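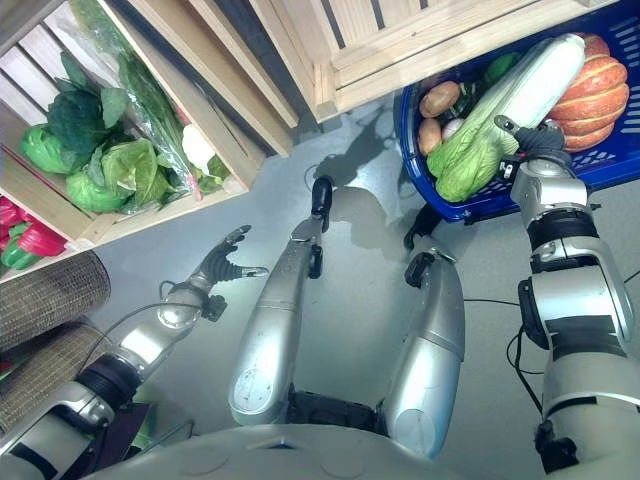

The Saturday market in Gestandale is moving indoors for the winter, and I for one am thrilled, because I have stood in that parking lot in November sleet holding a wet bag of leeks and I don't want to do it again. Starting this week the stalls will set up in the old Pratent building on the river side of town, with the doors opening at 8 in the morning. Expect plenty of the usual wooden produce crates and vegetables in baskets, plus a couple of bakers who sat out last winter completely — I missed that rye bread more than I'd like to admit!

The market says 41 vendors have signed up so far, up from 12 in the cold months last year. Most of them are growers from the Skolis valley, so squash, cabbage, beets and more apples than any of us can eat. The Zeng dumpling stand is coming too (get there early, they were sold out before ten every week in October).

Parking is the one thing people keep grumbling about. There are only 43 spaces behind the building and they fill up fast, so I'd walk if you can, or take the number 5 bus, which stops right across the street. Bikes can go along the fence on the river side.

Prices should stay about where they were in the fall, though I heard eggs may creep up a little. Bring cash for the smaller stalls, and bring your own bags if you have them. Dogs have to stay outside this time, sorry — mine is going to sulk all morning. The indoor season runs until the end of March, and then it's back to the parking lot.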